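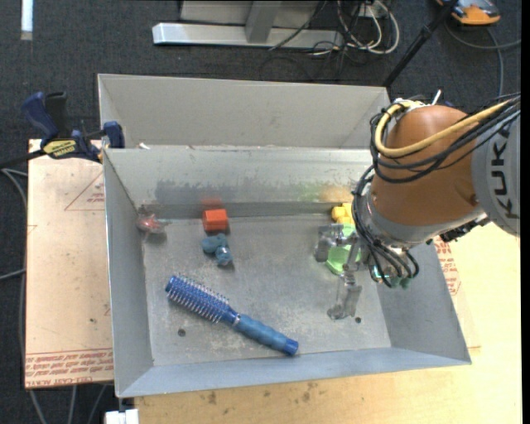
One of the sorting bins at the Miltthorpe returns depot, with a blue hairbrush among the loose items.

Miltthorpe depot says loose returns will be sorted in a day. We'll see.

MILTTHORPE - The returns depot on the edge of town has a new plan for the stuff that comes back without a box, and the company behind it would like everyone to be excited.

Meltex, which took over the depot from Cassim in January, says that hairbrushes, toy parts, bath items and other small goods arriving loose will now be tipped into open metal bins and sorted within a day. Under the old system, customers complained of waiting up to 23 days for a refund on things that cost less than the postage.

The company's announcement calls this "a fresh start for the small return." It does not say what a small return is. Asked for a definition, a spokesperson said it was anything that fits in a bin, and then said that some larger items would also be accepted.

The bins themselves are plain enough: gray sheet metal, open on top, with sides that slope outward. The floor of one of them is already scuffed. On the day the depot opened its doors to reporters, it held a round hairbrush and a handful of smaller, brightly colored odds and ends. It was hard to tell what several of them were, or who might want them back on a shelf.

That is the part of the plan that deserves more questions than it got. Meltex says sorted goods will be resold, donated or recycled, but it would not say how much it expects to go each way. A used hairbrush is not an easy thing to resell. Nor is one piece of a toy set whose other pieces are still under a couch.

Marlene Turcotte, who ran a secondhand store in town for 23 years, toured the depot and came away unconvinced.

"They kept saying 'second life,'" she said. "I threw out brushes every week I was open. People don't buy them. I asked where the brushes go and I got a brochure."

The brochure runs to 4 pages and does not mention brushes.

Meltex says the depot can handle 1,000 loose items in a shift. The figure comes from the company's own trial, and the company has declined to release the results. It also covers only items that reach the bins. Packages still have to be opened and matched to an order first, and former customers of Cassim will remember that this was where things tended to stall.

Refunds are supposed to go out when an item is logged, before anyone decides what to do with it. If that happens, shoppers will have little to complain about. The written terms are softer than the announcement, however, and promise only that refunds will be issued "following assessment."

The same promise was made when the depot in Iltum switched to bins. Meltex said it had no refund times for Iltum to share.

The town council has asked for a report on how much of the sorted material ends up in the landfill. Meltex has agreed to provide one but has not set a date.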